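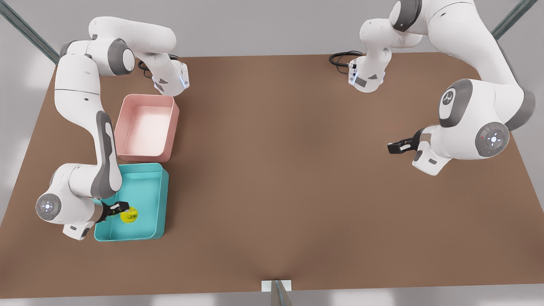 Demonstration count is a poor measure of a dataset, and my sorting task shows why. I recorded 581 episodes in simulation and kept 249. In the kept set the right gripper holds the yellow ball low inside the teal bin, with the pink bin right behind it, nearly touching. The two bins sit so close that a small error in the wrist target puts the ball over the wrong one. I dropped every episode where the operator hesitated for more than 400 ms – the policy copies pauses very faithfully.

Reiko Sugiyama asked for 200 more with the bin angles varied. Fathima Roy is writing the reset script, and I'll label failures by phase: reach, grasp, carry, release.

The close view gets its own encoder. At low resolution the seam and the green print on the ball blur together, so I'm keeping that stream at full size until training time.
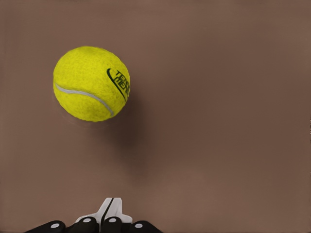
*Close view: ball, shadow and the tip of the gripper.*

Next on the list is the action rate. The Moston logger still drops steps when both arms report.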